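Notebook: Paper bench
January, started 10:15

Continuing from the last entry on the blue stock. The question for today is still whether we can use it for the Jirnitz sleeves or whether we go back to the white. Manju Bansal wants an answer before she places the spring order with Tondis, and the sample drawer is too full to keep putting it off.

Background, for anyone picking this up cold. The Jirnitz sleeve is one sheet, scored twice and folded over, no glue. It holds a printed booklet and a loose card. The white we have been using folds well but shows every thumb mark. The light blue came in as lot 903 and hides marks better. It sits on the border between paper and thin card. I've seen it written up both ways in this notebook, and the label on the wrapper doesn't settle it. I am calling it "the blue" from here on.

We had 3000 sheets delivered. After the trial run before the holidays and whatever went to Bajpai for the print test, I have 756 left on the shelf, counted this morning by ream and then by hand for the open one. Bajpai's share was never written down. Please write it down next time.

10:40. Flat check. Took sheets from the middle of an unopened ream and from the top of the open one and laid them on the glass. The unopened ones lie flat apart from a slight lift at one corner. The open ream is worse. The top sheets had a clear curl along the long side and the curl was all in one direction, so I think it is the radiator side drying out. Moved the open ream to the lower shelf, under a board. Will look at it again tomorrow before touching anything else.

I also found a few sheets with shallow creases running corner to corner. These are handling creases, the kind you get when a sheet is picked up by one corner and allowed to swing. They don't break the surface. They press out partly under weight but you can find them again if you tilt the sheet to a lamp. For the sleeve they don't matter much as long as they stay away from the front panel.

11:20. Hang check. The blue relaxes into a curve as soon as it is held near an edge and let down, and it keeps that curve for as long as it hangs. The white droops less and then kinks all at once. I prefer the blue for this. A sheet that gives gradually is easier to steer into the scoring jig, and you get a warning before it folds somewhere you didn't want.
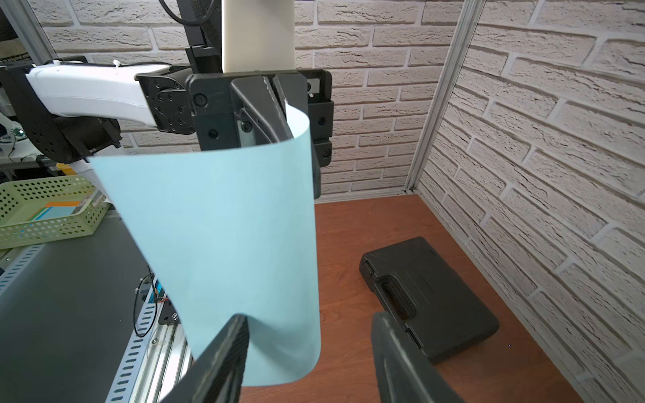

The blue, gripped at the top. Open curve out to the left, faint diagonal creases.

Grain direction. Did the usual strip test, one strip cut each way, held together at one end and turned over. The short-way strip falls away and the long-way strip stays up, so the grain runs the long way, same as the sample book says. Our first trial had the scores running across the grain. That explains the rough outside edge on the fold that Manju marked in red on the trial sleeves. I had blamed the scoring wheel and changed it, and I would like that half hour back.

Scored a new batch with the grain. Cleaner. The outside of the fold has no fuzz and no white line. It also closes with less pressure, and the sleeve sits shut without a weight on it. Spring-back is small. I folded, pressed with the bone folder, left them on the bench through lunch, and the ones I looked at afterward had opened only a little.

Problem: with the scores turned, the sleeve layout no longer fits the sheet the way it did. We used to get the sleeve and a strip left over that was wide enough for the spacer. Now the leftover is on the short side and the spacer has to come from somewhere else. Options:

- cut spacers from the creased sheets, which we can't use for fronts anyway
- order the stock with the grain the short way, if Tondis can do it
- drop the spacer

I'd go with the first one for now. It uses up the spoiled sheets and nothing has to be reordered. The spacer is hidden inside the sleeve, so creases are no trouble there.

1:30. Handling. I want to put down some notes on how to hold the blue, as everyone does it differently and the spoilage is mostly from handling.

Lifting by a single corner is the main offender. The rest of the sheet swings down and the weight goes through one diagonal. Lift from the middle of an edge, or from two edges.

Pinch lightly. A tight pinch leaves a small shiny patch, easiest to see on the open side of a fold. I tried to rub one out with a soft eraser and made it worse.

Don't bend it back the other way to "take the curl out." It comes back with two curls. Put it under the board.

Keep the Stavus cutting mat for the blue only. The other mat has adhesive on it from the label job and it pulls fibers off the back. I have written BLUE on the Stavus mat in marker, lower corner.

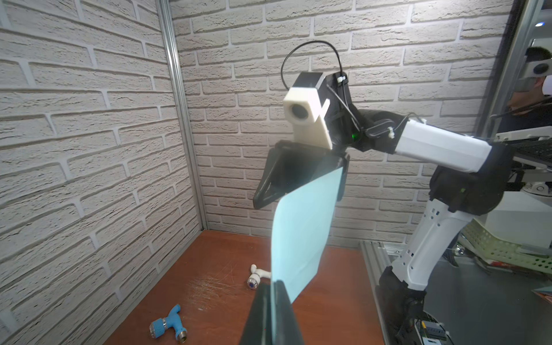 Twist is the part I'd overlooked. Curl in one direction can be dealt with, but the blue will take a curl and a twist together if its ends are held out of line with each other, and a twisted sheet won't register against the fence of the jig. You get one corner home and the opposite one sits proud. Stretched on the diagonal, with one end up and the other down, the sheet is a little curved and a little twisted at once, and the light picks out its right edge. That edge is the place to look. If the bright line along it bends, the sheet is still carrying a twist and should be squared up before it goes near the fence. I tried this as a check on the next stack, holding each one up to the window before feeding it, and it is quicker than measuring corners afterward.

2:15. Color. Under the bench lamp the blue reads paler than it does by the window, close to a powder blue. Next to the white brick-pattern wall panels it looks stronger, so please don't judge it against those. The booklet cover is a warm gray and Manju was worried the two would fight. I put a cover inside a finished sleeve and left it on her desk with no note. She came over and said it was fine. The loose card is a different matter, as the printed side has a blue of its own which doesn't match. She is going to ask Bajpai if that can be changed to gray as well.

Matte surface takes pencil well. Ballpoint is fine. The felt pen we use for numbering spreads slightly at the start of each stroke, enough to close up the loop on an 8. Switched to the fine one. If someone moves the fine one again, put it back in the tray with the scoring tools.

2:50. Rub test, dry. Clean white cloth, blue sheet taped down at the corners, rubbed until my arm got bored. No color on the cloth. Did not do it damp. The damp test needs doing before we commit, as the sleeves get carried around in people's bags. Left a taped sheet and the cloth on the side table, ready for it.

3:20. Ran a proper stack of sleeves, 92 of them, all scored with the grain and fed after the edge check. Rejects were low and most of those were my own fault on the second fold, when I went too fast and landed beside the score. One had a shiny pinch mark on the front. The finished ones are in the flat box on top of the plan chest, lid off so they can settle. Do not stack anything on the box.

Things that bothered me while doing it: the jig fence has worked loose at the far end again, so it needs a washer or a better screw. The bone folder with the chipped tip should be thrown out, it left a scratch along one fold before I noticed which one I'd picked up. And the bench is a little low for this job if you stand.

To do:

- look at open ream under the board, tomorrow first thing
- damp rub test
- ask Tondis about grain direction on the next lot, and the price difference if there is one
- cut spacers from creased sheets and see if the thickness is right
- fix fence
- get the number from Bajpai of what went to the print test

Where I am on the main question: use the blue, scored with the grain, spacers from spoiled sheets. Subject to the damp test. Told Manju this at 4:00 and she is holding the order until she hears about the damp test.

Filed under: Bench Notes, Paper & Card, Folding

Print this entry | E-mail this entry

Comments (3)

mbansal
Damp test please before anything else on that list. Also the box on the plan chest had a roll of tape on it when I came by. Moved it.

R. at the print desk
We see the same curl on the radiator side, with the cream stock. We turn the ream over halfway through the day and it helps some. Haven't tried it with this blue.

mbansal
Fence screw is in the small parts drawer, second from the left. It was bought for this in the fall.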